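Applies to: wire baskets hung from horizontal rail, light household loads. Revised January 21, 2021.

# Hanging Wire Baskets from Rail

## Scope

This procedure covers rail-mounted wire baskets used to keep small items off a work surface, such as a potting bench, a craft table or a utility counter. It does not cover shelving brackets or ceiling hooks. The fasteners referred to are the Durwood flat hook and the Mavby spring clip. Equivalent parts may be used if the throat opening matches the rail.

## Choosing the rail position

Mount the main basket on the back rail, near the middle of its length. The load then divides evenly between the two end fixings. A second basket can go on a side post if the depth of the basket does not interfere with reach across the surface. 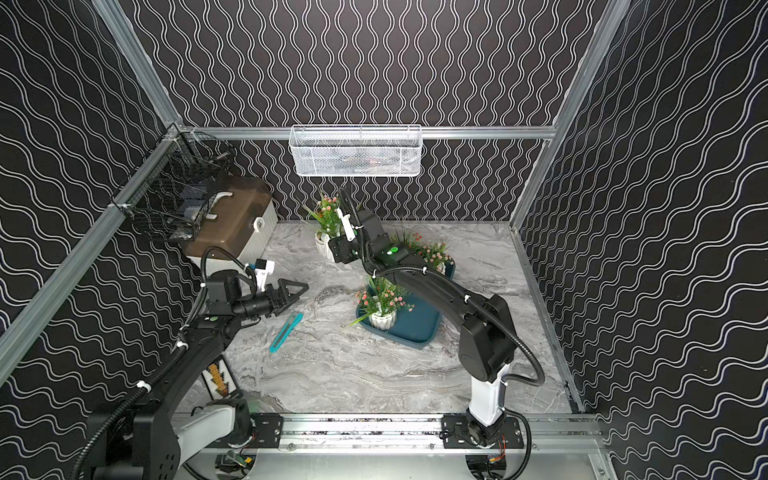
*White mesh basket on the back rail, black wire basket on the left.*

Mark the rail height before drilling. A rail 57 cm above the work surface clears most hand tools and small plants in their pots. Check the height with the tallest item that will stand under the basket, and raise the rail if the two touch.

## Fitting the hooks

1. Lay the basket face down on a folded cloth.
2. Locate the top wire. Hooks attach to this wire only. The mesh below it is lighter and will deform.
3. Fit 3 hooks to a long basket or 2 to a short one. Space the outer hooks one mesh opening in from each corner.
4. Lift the basket onto the rail and lower it until every hook is seated.
5. Push the basket sideways by hand. If it slides, add a spring clip against each outer hook.

Post-mounted baskets use clips instead of hooks. Tighten the upper clip first, level the basket, then tighten the lower clip. Overtightening marks soft aluminum. Eero Lappalainen, who maintains the Ostapchuk parts list, specifies a rubber pad under each clip for this reason.

## Clearing the surface below

Anything stored under the basket should be movable with one hand. Group small pots on a tray so the whole set can be taken away for cleaning. 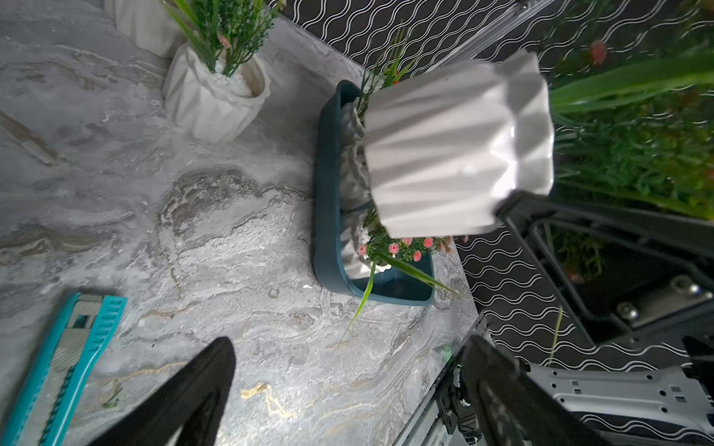 Trays with a raised rim are preferred to flat boards, which let water run to the back edge and collect behind the rail supports. Wipe the surface after each watering. On natural stone, use a pH-neutral cleaner such as Elari and dry with a plain cloth.

## Loading

Place the heaviest items against the back of the basket. Keep liquids out of open mesh. Long tools should lie flat and must not project past the front wire.

Leave the basket loaded overnight, then recheck the hooks. A hook that has opened should be replaced. Bending it back weakens the metal.
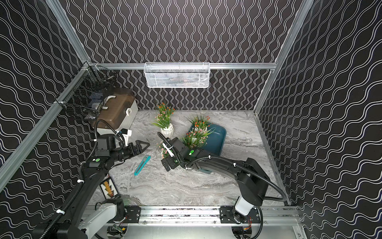

## Maintenance

Inspect hooks and clips every 3 months. Look for coating worn through at the contact points and for rust on the cut ends of the mesh. Touch up bare spots with enamel and let it cure fully before rehanging. Replace rubber pads each September.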